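# How many demos of clearing dishes before the policy stops grabbing air?

Tags: imitation-learning, handheld-gripper, data-collection, tableware

We're collecting human demonstrations with handheld grippers for a table-clearing policy. Two people, one gripper each, wrist-view cameras. Objects so far are white plates and bowls with a dark rim plus one big metal mixing-type bowl that I have come to dislike personally.

What we have:

- 94 two-gripper episodes with the metal bowl
- 700 single-gripper episodes, mostly plates and small bowls
- Same white table for all of it, striped runner on the right, dark room behind

Training is whatever Plumavo ships as the default diffusion config, with the horizon shortened a bit. Offline loss looks gorgeous. On the arm, it approaches a plate with great confidence, closes an inch short of the rim, and carries nothing to the bin with real tenderness. The metal bowl is worse. One arm gets there, the other wanders off toward the nearest highlight.

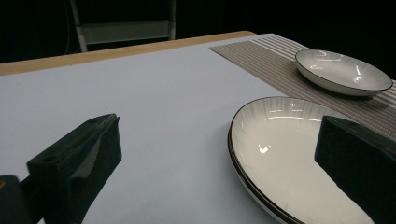
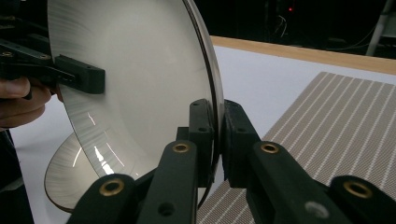

*First one: small bowl and plates, fingers open. Second: metal bowl with both grippers on it.*

My questions:

1. Is this a quantity problem? My lead's answer to everything is "collect more," and my wrist would like a second opinion.
2. Are the reflections hurting us? I could matte-spray the metal bowl but then it isn't a bowl anybody eats from.
3. For the two-gripper episodes, should both people record as one episode or two synced ones? Right now it's two, lined up afterward by timestamp in Cosetti.

Edit: yes, the grippers were calibrated. In November. I heard the groan from here.

---

## Answer 1 (accepted, 12 votes)

Go recalibrate before you read the rest of this. Closing short by a consistent distance smells like gripper width or camera-to-fingertip offset. Foam pads pack down with use, too. Ours lost enough thickness over one long summer that "closed on a plate" in the old data and "closed on a plate" in the new data were two different numbers, and the policy politely averaged them.

Quick check: replay ten of your own demos open loop on the arm, with the plates put back where they were at the start. If the replay also closes an inch short, no amount of collecting will save you. You'll only be more certain about the wrong spot.

On your actual questions:

**Quantity.** 700 is plenty for plates if they aren't 700 copies of the same plate. You say same table, same runner, same side. I'd bet a fair chunk of your approaches come in from the same angle as well, because people get comfortable. Try this for your next batch:

- move the runner, turn it, take it away for a while
- change the stack height between episodes
- start with the gripper somewhere stupid
- put a light on in the back of the room now and then
- swap operators when they start getting fast

That last one hurts, I know. Fast operators produce very smooth data that contains no corrections at all, so the policy never learns what to do after a near miss. Keep some of the ugly episodes. Fumble, back off, try again, get it. We label ours and cap them at a small share of the set. Drops and total failures go in a separate folder and don't get trained on.

**Reflections.** Leave the bowl shiny. Move the lamp instead, or use a couple of lamps and alternate. If the highlight always lands in the same part of the bowl, the model will treat it as a landmark, and that would explain your wandering arm pretty well. Your glazed plates have the same issue on a smaller scale.

**One episode or two.** One. Timestamps from two devices drift, and with both grippers touching the same rigid thing you feel every frame of it. We start each take with both grippers snapping shut together in view of each other, like a very cheap clapperboard – then align on that and trim it off. Your existing 94 may be recoverable if you can find a moment in each where both clearly make contact. Tedious work, good with a podcast.

> **Comment (asker):** Replayed ten. Nine closed short. The pads are visibly squashed. I would like to thank everyone and go lie down.
>
> **Comment:** what about the tenth
>
> **Comment (asker):** The tenth knocked over the stack, so I'm counting it as inconclusive.

---

## Answer 2 (2 votes)

Agree with the calibration stuff but I'd also question using two people for the metal bowl. Two humans negotiate. One pushes, the other gives way, and they do it by looking at each other, which your wrist cameras don't record. Have one person hold both grippers. It's slower and your forearms will hate you, but the left hand knows what the right hand wants.

Also vary where you take hold of the rim. If the second gripper always pinches the same spot relative to the first, you've collected one grasp many times.

We went to single-operator on the Akyol setup and never went back. Couldn't tell you the exact improvement, I didn't keep the old checkpoints.

---

## Answer 3 (0 votes)

Just use simulation. Vallar has a kitchen pack with bowls in it.

> **Comment:** The Vallar bowls are all one convex hull. You can set a plate on top of them like a mushroom.
>
> **Comment:** they said they'd fix it in the next version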